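Opened 11 July 2018, status: fixed, leaving it open till the nightly has had a few clean runs

**Ticket: Plelleslow test run fails on one build agent and passes on the other**

Right, I'm writing this up as I go because last time we had something like this I kept it all in my head and then had to work it out from scratch in December.

**What's going wrong**

The Plelleslow nightly has been going red, then green, then red again, with no pattern I could spot. There are 593 tests in the full run and when it fails, it fails 55 of them, always the same ones, all in the import and price list bits. Run it again and it might well pass! Which is how we all got into the habit of pressing the button again and going to make tea.

The message is the same each time:

```
expected: "Élan standard"
received: "Zenith standard"
```

So the right rows are there, they're just in the wrong order.

**First go: blame the database**

I was sure this was a missing ORDER BY. I went through the import queries and found one (hooray), put it in, pushed it, and the build went green. I was very pleased with myself until the next run came back red with the same tests failing. The fix was worth having so I've left it in, but it had nothing to do with this.

**Second go: blame the tests running side by side**

I switched Ovow to run everything one at a time. The run got painfully slow and it still failed, so I've put that setting back to how it was. If you noticed your branch builds crawling for a bit, that was me, sorry.

**Third go: look at the thing I should have looked at first**

Ovow prints the agent name at the top of every build log, in grey, where I've been scrolling past it for as long as I've worked here. I pulled the last 10 runs and wrote the agent next to each result. Every red one had gone to Plestden-2. Every green one had gone to Plestden-1. I felt a bit daft.

So I logged in to both and compared them. Same Ovow version, same runtime, same packages (I did a diff of the whole list, it's attached to the ticket if you're keen). Then I ran this on each:

```
locale
```

Plestden-1:

```
LANG=en_GB.UTF-8
LC_ALL=
```

Plestden-2:

```
LANG=C
LC_ALL=
```

And there it is. The price list export shells out to plain old `sort` before it hands the file to the importer. With the C locale, `sort` goes by byte value, so anything starting with an accented letter lands after Z. With en_GB it puts É in with the E's, as you'd hope. The failing tests all use the sample file with the accented names in it.

My guess is the locale got missed when the second agent was rebuilt, but I couldn't find a note of it anywhere.

**What I've changed**

- Set the locale on Plestden-2 to match Plestden-1 and restarted the Ovow agent. It does need the restart, I tried without and it carried on using the old one.
- Added a line to the agent set-up script so a rebuilt machine gets it too.
- Put `locale` at the top of the build steps so it shows up in every log. 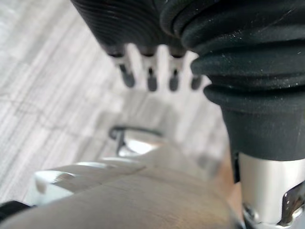

**Theodorakopoulos**
*Build and release, Plelleslow team*

**Still to do**

I don't much like that the export cares what machine it's on. I'd love to pull the sorting into our own code, where we can say which rules we want and test them properly, and I've raised that separately. It's not a big job but the export is old and a bit fragile, so I'd like somebody else's eyes on it before I start yanking things out.

**Update, after lunch**

Forced five runs on Plestden-2, all green. Forced a couple on Plestden-1 as well, just to be fair to it, and those were fine too.

**Update, end of day**

One of the branch builds has gone red but it's a different failure, a time-out fetching packages. Please don't add it to this ticket! I've opened a new one. If you do see the sorting error again, paste the whole log in here, grey lines at the top included, and don't press re-run until I've had a look at the agent.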